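Getting white haze out of an oiled timber table

Posted in Home and Garden > Furniture
Wednesday, September 24, 2025

Girkar
We bought a second-hand timber table and I oiled it with a hardware store furniture oil, two coats a day apart. There is now a cloudy patch where a hot casserole dish sat on a damp tea towel. The patch is the size of a dinner plate. I've tried wiping it with metho and it made no difference. A local restorer quoted me $746 to strip and refinish the whole top, and I'd like to avoid that if I can. Can a patch be fixed by itself, or does the whole top need doing?

Powell
You can usually do the patch. It sounds like moisture caught in the oil. No more metho, it softens some finishes and you'll end up with a dull ring.

Clear the top and let it dry out for 3 days in a warm room before you touch it. Then rub the patch lightly with 0000 steel wool and a bit of the same oil, going with the grain. Wipe off all the extra after ten minutes. Leave it overnight and look at it in daylight from a low angle.

The colour to aim for on a brown timber is an even, warm one with the fine grain lines still showing clearly. 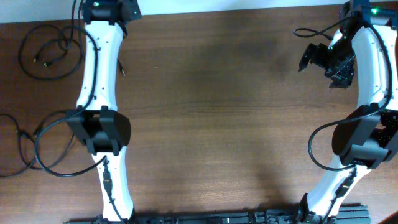

If the haze is still there:

Sand the patch by hand with 320 grit, then feather out past it so there's no hard edge. Wipe off the dust and put on two thin coats of oil, a day between them. Lay the oily rags flat outside to dry, they can catch fire if you leave them in a heap.

Tolik
Mayonnaise. Leave it on for an hour and wipe it off. Worked on my mum's sideboard.

Iltedden
Powell's way is right, but check it really is oil on there. Ours turned out to have old lacquer under the oil, and steel wool just scratched it. Try a spot underneath first. If it's lacquer, the oil will sit on top and stay tacky. I paid $40 for a tin of hardwax oil when I redid ours and still have half of it.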